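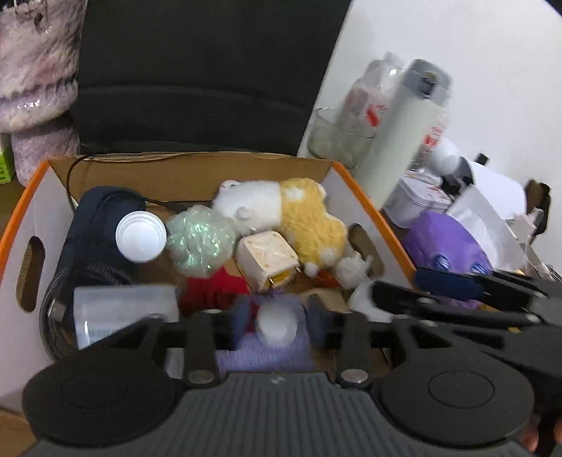 Who decides whether your mother gets help at home now?

From April, a phone line does, at least for the first round. The state's home care program has handed its intake work to Asivix, a contractor that until recently handled appeals over parking permits. The county nurses who used to drive out, sit at the kitchen table and watch your mother try to open a jar will be called in only if the phone screening says they're needed.

The screening runs 13 pages on paper. It asks whether the applicant can bathe, dress, eat and manage money, and it accepts "sometimes" as an answer, though the scoring guide treats "sometimes" as "yes." Anyone who has asked a proud 84-year-old whether she can manage the stairs will see where this is headed. She can manage the stairs. She has always managed the stairs. She has been sleeping on the couch since winter for reasons of her own.

Lullmont was the test county. Over the trial, 2,445 people went through the new line, and almost 700 of them were told they didn't qualify. The state calls this "improved targeting." The Oretti Senior Center, which fielded a good share of the calls that followed, has other names for it, and this is a family newsletter.

The politics are more entertaining than the policy. The party that wrote the bill is now split between members who say it saves money and members who have met their constituents. At last month's hearing, two lawmakers from the same caucus spent most of the afternoon explaining to each other what they had voted for. A representative from Asivix offered to clarify and was asked, politely, to sit back down.

The Haddadin Institute, whose report the bill leans on, has put out a short note saying its authors recommended phone screening as an addition to home visits. The word "addition" appears in the note 2 times, once in italics.

If you or a relative will be applying, a few things are worth knowing. You can ask for a home visit, but you have to ask during the call — the script doesn't offer one. A family member can be on the line. Answer for the bad days, even if today is a good one. And keep the letter, whatever it says, as the appeal form wants the reference number from the top right corner and won't accept your name in its place.

The hearing picks up again next month at 9 a.m., in the small room. Written comments are being taken until then, and they do not have to be polite, only legible.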